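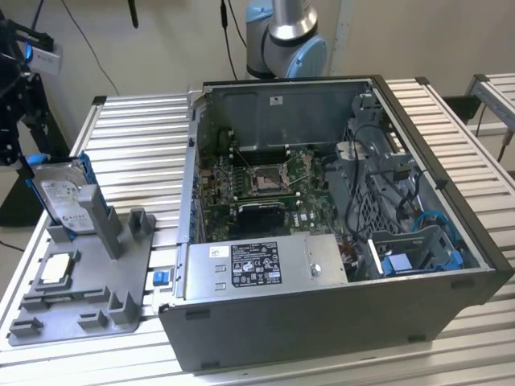 Robot arm putting a CPU in a Dell tower – where should the lever be?

Katalin Csonka
August 13, 2021

Hi all! I'm building a cell in our shared workshop where an arm puts parts back into an old desktop. The tower lies on its side and the CPU and hard drive wait in a printed tray on the left. Picking the chip is fine, it's the last few millimeters over the socket that scare me. Do I leave the lever up before the program starts or make the arm lift it? And would you bolt the tray down?

Huguette Deschamps

Lever up by hand, at least for now! I fought with that in June and gave up. Start with the case like this:

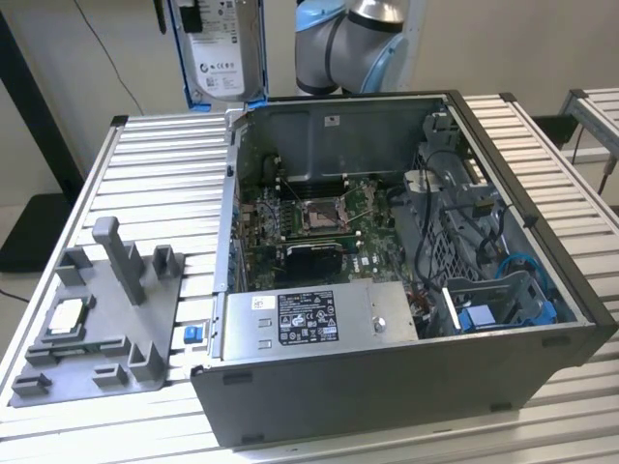
and teach your hover point straight over the socket, then come down really slowly and let go just before the chip touches. Please practice with a dead CPU (those pins bend if you look at them wrong). And yes, bolt the tray. Mine crept a tiny bit every time the arm bumped a post and I blamed the software for ages.

Zutero

bolt the case too, not just the tray. no idea about the lever

Pálfi

What gripper is it? Flat fingers slipped on the chip edges for me – thin rubber pads helped.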